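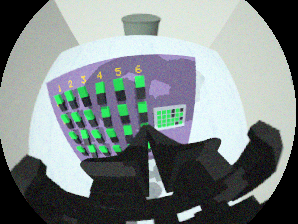
Our robot club is learning how to teach a robot hand to press small switches. We don't start with a real robot, because a real one is expensive and can break. We start inside a computer, in a world which is drawn by a program. This is called a simulation. Our club made a program with the name Nirnon, and in it there is a white machine with a purple panel. The yellow numbers from 1 to 6 stand over the columns of switches, so we can say to each other "try column 4" and everyone knows where to look. The black fingers are the robot's gripper, and we look at the world as if our eyes were close to it.

Why does everything look so round?

Have you ever looked at your face in the back of a spoon? Your nose becomes big and your ears go far away. A very wide lens does something similar. It can see a lot at one time, but straight lines become bent and things in the middle look larger. The robot needs to see wide, so we accept the bending. After some days your brain gets used to it.

How does the robot learn?

First a person must show it. Vy Phan is the best in our club at this. She holds a controller in her hand, and when she moves, the gripper in the computer moves too. She goes slowly to one switch, closes the fingers a little, pushes, and goes back. The computer saves every small movement. One such try is called a demonstration.

One demonstration is not enough. Think how many times you fell from your bicycle! Last November we collected 600 demonstrations, and the robot still pushed the wrong switch very often. Now we have 1418. Dinesh Selvanayagam throws out the bad ones, for example when somebody sneezed.

What is difficult for a robot?

You can find a light switch in the dark with your fingers. Our robot cannot feel anything, it can only look. And when the gripper comes near to the panel, it covers the switches it wants to press. So the robot has to remember where they were. We write this on our board as the "hiding problem", and Lawal Nwosu is working on it.

Try it at home

You need a friend, a scarf and six cups. Put the cups in a line and give every cup a number. Cover the eyes of your friend with the scarf. Now you are the programmer. Say only "left", "right", "forward", "back" and "touch". Can your friend touch cup number 5 and no other cup? Then change places. You will notice that "a little to the left" means different things to different people, and a computer has the same trouble with it.

If you are nine or older you can come to the club and try the controller. Ask for Märta Holmgren. Please bring your own water bottle, and no drinks near the keyboards.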